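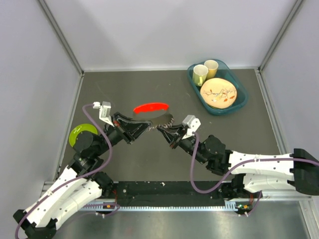 Both arms on the red-handled knife, Femden open day, two-arm cell

Trostari two-arm cell at the Femden open day — notes and questions

railcrawl
7/25/22

I went to the open day at Femden on Saturday and spent most of my time at the Trostari cell. Posting notes while I still remember them. I build small gantries for a living, so the mechanical side gets more space than the software side.

Layout: two arms on one black linear rail along the front of a three-walled enclosure, with a toothed rack running along the rail. White curved links with holes through them, black actuator housings at the joints. Cable is purple and runs outside the links on both arms. Task set was kitchen items: a serrated knife, two mugs and a plate in a tray, and a green dish over by the left wall.

The part that drew people was the knife. Both grippers hold it at the same time. The presenter described it as a regrasp exercise. One arm has the object, the other takes hold, then the first lets go. I was told the controller closes the loop on motor current only and there is no force sensor at the wrist.

Questions for anyone who was there or who runs something similar:

1. With both grippers closed on a rigid object you have a closed kinematic chain. What is absorbing the position error?
2. Is the rack ground or molded? It is white in the light I had and I could not get close enough to tell.
3. Why external cable on a machine with hollow-looking links?

kerf_and_tell

On 1, the fingers and the gearboxes. At this size the arms are compliant enough that a millimeter or two of disagreement goes into bending something. It is not elegant but it works until you hold something brittle.

On 3, service time. If a cable fails at the wrist you want to swap it without taking a joint apart. We ran ours inside on a Skulier arm and regretted it. Changing one lead took most of a shift.

tmp_offset

I would not wave away question 1 like that. Compliance hides the error, it doesn't remove it. If both arms hold position stiffly and the calibration between bases is off, the motors fight each other the whole time the object is held. You see it as heat. Did anybody ask about duty cycle?

railcrawl

I did ask. The answer was that one arm is switched to a low-gain mode once the second gripper reports contact. I have no way to verify that from where I stood. They quoted 60 regrasps between calibration checks.

tmp_offset

Low-gain mode on one side is the right answer if it is true. 60 between checks sounds low for a cell where both arms share a rail. The bases should not be moving relative to each other unless the carriages are being driven.

kerf_and_tell

Or unless the carriages have backlash, which they will on a rack that size. Both carriages see a side load every time an arm reaches out. I would check more often than that, not less.

railcrawl

Second picture, from the other part of the demo. Right arm at the tray, left arm waiting.
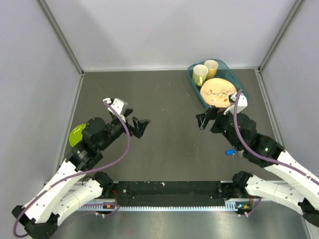
Right gripper at the front edge of the tray, left gripper open

The tray part was less convincing to me. The presenter said mugs and plate are handled from a single overhead plan with no replanning between picks. The plate is the awkward one. It takes up most of the front of the tray, and a two-finger gripper needs an edge to get under or over.

nullspace_ned

I was in the 11 o'clock group. Disagree on the tray. The tray is the harder problem and they were right to show it. A translucent tray is unpleasant for most depth cameras, you get returns from the wall and from whatever is behind it. The knife is a nice picture, but the handover happens in free space with nothing nearby to hit.

On the plate: the approach angle is steep, and the finger bracket sits high on the gripper. I wanted to know the clearance between that bracket and the mugs. They said the mugs are modeled as cylinders and the handles are ignored. That seems optimistic with two of them sharing a tray.

railcrawl

Fair point about the tray material. I still think they should have stated the success rate for the plate on its own. The handout gives one figure for everything: 3,428 attempts logged between April and the open day, all objects pooled. With the objects pooled the number tells you how long the machine has been switched on and not much else.

nullspace_ned

Agreed on that. I asked for the breakdown and was told it would be in the next report.

gr8_circle

Did they say anything about finger wear? We have a Bjarnason gripper on a packing line and the pads are a consumable. We change them at 3,000 cycles whether they look bad or not. A serrated edge would shorten that considerably. In the first picture the right gripper has hold of it pretty close to the teeth.

railcrawl

Nothing in the handout. I asked at the table and was told pads are inspected by eye at the start of each day. No interval given.

gr8_circle

By eye is fine for a demo. Not something I would accept on a line.

kerf_and_tell

It's a research cell, nobody is proposing to put it on a line. Different requirements.

gr8_circle

The banner over the door said "ready for light production." I am going by the banner.

tmp_offset

Back to the rack for a second. From the pictures I can't tell the material either, and in the second one it looks more like metal to me. If it is metal I withdraw half of my concern about the carriages. Does anyone have the module?

railcrawl

No module. I emailed the contact address on the handout this morning with three items: rack material and module, which arm goes to low gain during the handover, and the per-object breakdown. Will post whatever comes back.

nullspace_ned

Ask for the base-to-base calibration procedure as well. If it needs a fixture I would like a drawing of it.

railcrawl

Added, so it is 4 items now. Sent as a follow-up to the same address.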